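Collecting Demonstrations for Two-Arm Bin Picking
Final project report, robot learning lab course
Ward Schouten
May 19, 2022

1. What the project was

The goal was to gather a set of recorded demonstrations that a learning system could use to copy a simple task: pick a small object out of a bin with one arm and hand it to the other. I did not build the arms or write the training code. The arms were already set up in the Troststead lab, and the training code is the Kontogiannis baseline that the course provides. My part was the collecting, the checking and the labeling, plus one training run at the end to see if the data was usable.

The proposal asked for 30 hours of lab time. I used all of it, most of it in April.

2. Setup

Both arms are driven by a person using a pair of hand controllers. Camera images, joint positions and gripper opening are saved together during each episode. An episode starts when the operator presses the foot pedal and ends when it is pressed again. The recording software is called Rostuletti. It writes one folder per episode and does not overwrite anything, so bad episodes have to be thrown out by hand later.

The two grippers work over a blue plastic bin. I kept the bin for the whole project because changing it would have meant redoing the table calibration.
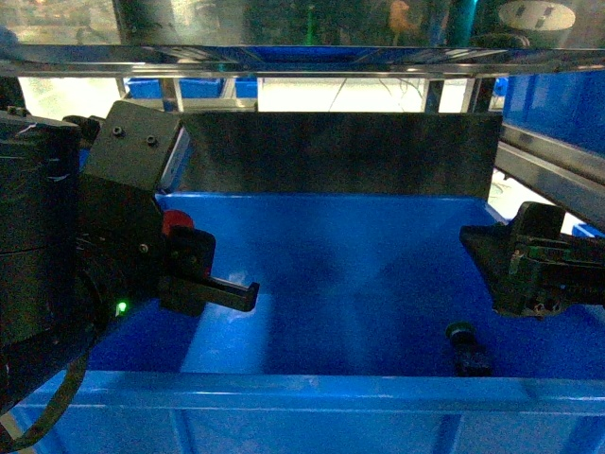
Figure 1. Both grippers over the blue bin, with a small black object on the floor of the bin near the front.

The light on the bin floor is not even, and a pale band runs across the middle. I tried moving the lamp in the first week and got a different band in a different place, so I put it back and left it. Objects were placed both inside and outside the pale area so the data would cover both.

3. Procedure

Before each episode I placed one object by hand. I used a printed list of positions for this. In the first sessions I had placed objects wherever I felt like it, and when I plotted the positions almost all of them were near the center. The list fixed that, though it was slow to work from.

The operator then did the following. Move the nearer gripper over the object, close on it, lift, bring it to the middle, close the second gripper on it, open the first. If the object was dropped, the operator could try once more in the same episode. After a second drop the episode was stopped and marked as failed.

I was the operator for most sessions. Two classmates did the rest after a short practice. Their episodes are longer than mine and have more pauses, and I labeled them with a separate operator code.

4. What was collected

In total we recorded 285 episodes. After checking, 243 were kept. The others were removed for these reasons:

The pedal was pressed late, so the start of the motion was missing.
Camera images and joint data were out of step.
A hand was still in the bin when recording began.
The object was dropped twice.

The out-of-step recordings were the most annoying, because you cannot tell while you are recording. I wrote a small script that compares when the gripper closes in the joint data with when it closes in the images. It should have been run after every session. I ran it at the end and lost most of one afternoon's work.

5. Training run

I trained the baseline on the kept episodes with the default settings. It ran overnight on the Ovville machine. I then tested it with objects at positions from the list. The reaching part was good, and the closing was usually good when the object stood clear of the walls. Near the front of the bin the gripper often stopped short. I went back to the position plot and found only 9 kept episodes with the object close to the front wall, which is probably too few.

The handoff was poor. The second gripper tended to close early. My guess is that the operators did not agree on how long to wait before closing it, so the data shows several different timings for the same situation.

6. What I would change

Run the timing check after each session. Write down one rule for the handoff and have every operator follow it. Record more episodes at the front wall and in the corners. I would also take shorter sessions, as my own driving got sloppy after the first hour and it shows in the data.

The episode folders, the position list and the checking script are on the course drive under my name.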